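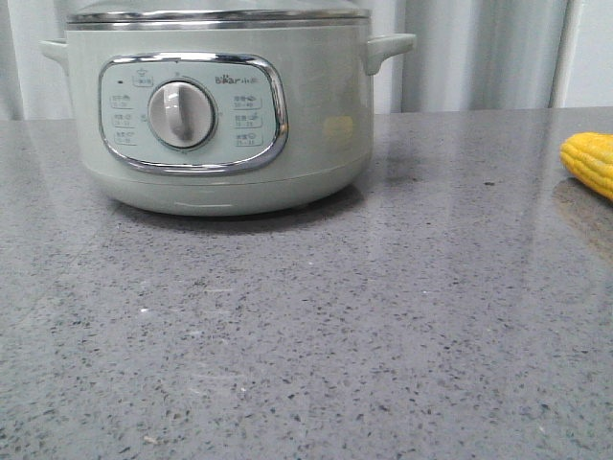
The Lid That Wouldn't Let Go
A kitchen robot, a worn fingertip and a stop button that took too long

The fault log from the Zellar test kitchen has 317 entries, and most of them are dull. A joint runs warm. A network cable drops out. Entry 212 is the one that got the arm switched off for 12 days.

The job was a simple one. Zellar wants an arm that can help people with weak hands cook at home, and its first test task is a pot of corn: take the lid off the cooker, set it down on the counter, put the corn in, put the lid back. The arm came from Skodetti. The software that picks the grip is called Lastness, and it was written in house.

On a September morning the arm reached for a lid, closed on the rim and lifted. Halfway up, the lid began to slide. Lastness read the slip and did what it was built to do, which was squeeze harder. The glass turned in the fingers, the software squeezed again, and the operator hit stop. The arm kept squeezing for 7 seconds. The lid chipped at the edge and dropped onto the counter. No one was hurt.

McIver, the outside safety firm that Zellar called in, found two separate problems.

The first was mechanical. The finger pads had worn smooth along their inner edges, and the inspection schedule only called for a look every 14 weeks. 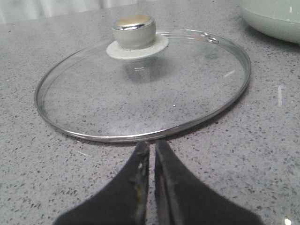 Lids are harder for a robot than they look. A camera sees straight through the glass to the counter, so the depth reading is often wrong by the thickness of the lid or worse. The knob is the obvious thing to hold, but Lastness had been trained to prefer edges, and it would go for a thin steel rim like this one, lying nearly flat on speckled stone, with the knob standing well back toward the far side. There is very little there for two fingers to hold.

The second problem worried McIver more. The stop button worked, but its signal waited in line behind the grip commands already sent. Each extra squeeze pushed it further back. The report calls this a design error and says it would have shown up in any test where the arm was stopped during a slip. Zellar had only tested the button with the arm moving freely.

The fixes are in place. The button now cuts drive power directly, with a brake to hold the joints. Grip force has a hard ceiling that the software can't raise. Pads are checked before every session, and Lastness looks for a knob first and gives up if it slips twice.

McIver still has one open item. With the power cut, the fingers relax, and whatever they hold will fall - a bad outcome if it's a hot lid over someone's foot. Zellar is trying a spring that keeps a light grip without power. Until that passes, the arm handles cold lids only.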